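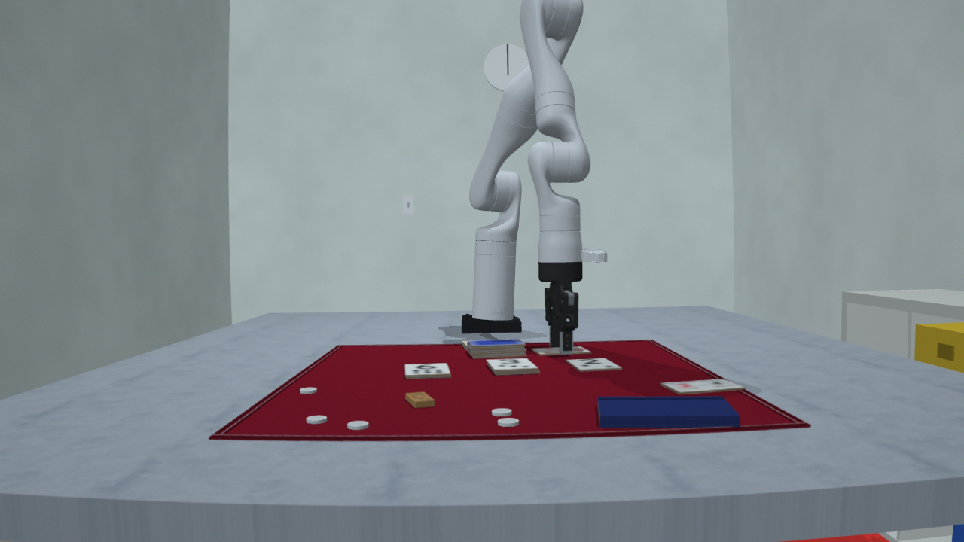 *Render: Wada sim, card table layout. Follport notebook.*

November 2023

Remote-control demos on the card task, still all in sim. Kept 133 so far, target is 500. Threw out anything where the fingers pushed into the mat.

The flat card at the back edge is the slow part. Coming straight down works if the wrist is lined up before the last bit of travel. Lowered the hand controller gain to 2 for that and left it there.

The August set (330 demos, old Prurnetti mapping) has the wrist axis flipped. Don't mix it in until it's converted.

To do: rerun the Flusano export, check timestamps, move the navy case farther from the cards.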